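Moving out, slowly

2/5/23

The tenancy at Varkholm Road ends in three weeks and I have packed one box. It holds a fondue set, the manual for a different fondue set, and a candle I was given in a previous decade.

My landlord, Gorazd Zupan, has sent the checkout list. It runs to 29 points and reads like a treaty between two countries that don't trust each other. Point 3 concerns limescale. Point 12 also concerns limescale, in case I'd changed my mind by then. I stand to lose £70 if the oven isn't "as new", and it wasn't as new when I got here - it had somebody's lasagne in it.
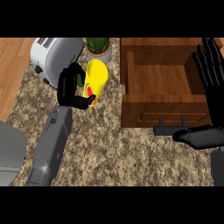
Then there's the van. Goossens wanted more than I paid for my last car, so I've booked Mirko Melis, a friend of my brother's, who will do it for £50 and lunch. I asked what sort of lunch. He said "a proper one", and I've been uneasy ever since.

The broadband is its own sorrow. Trevent need thirty days' notice to switch me off and can do it only by phone, on a line that cuts out. I spent most of Thursday evening listening to pan pipes. When I got through, a very kind woman asked if I'd thought about taking the faster package with me.

I said I'd think about it. I've now been sent a welcome pack for the faster package.

Tomorrow I'm doing the airing cupboard, or at least opening it. If anyone wants a fondue set, it's yours, but you'll have to guess which manual.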